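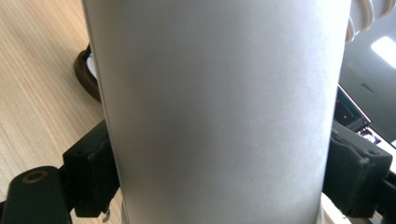
## Can it do the chores yet?

The Ivthorpe bench has spent the winter on drinks-counter work: fetching, holding, putting down, tidying. Hamish Katene asked for a plain account of where things stand as of 6th January, so this is it.

Rigid metal parts are the easy end. A smooth taper will slide in the grip if the fingers close too high, but the wall does not give, and the force limit can be set generously. We have left it at one value since November.

Paper cups are harder. The wall buckles well before the motor notices any load, and a crushed rim spoils the cup. Nested cups add a second fault, where the next one along comes out with the first. Chaltu Mamo logged 300 attempts at separating a single cup from a stack. Of the failures, 90 were doubles. The Tavov controller treats a double as a success, and its own tally should be ignored until that is fixed.

Finger pads wear quickly on this job. Torn edges catch on paper, so check them before each run and note any change in the log.
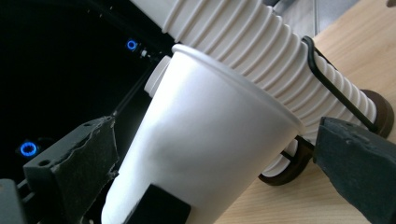

## Next steps

- Repeat the cup test with a slower pull and a slight twist.
- Move the Ngata scripts over to the Ultosdale bench.
- Agree a pass mark for unattended use. Hamish wants 3,000 cycles; Chaltu thinks 672 would show the same faults.

For now, a person still makes the tea faster.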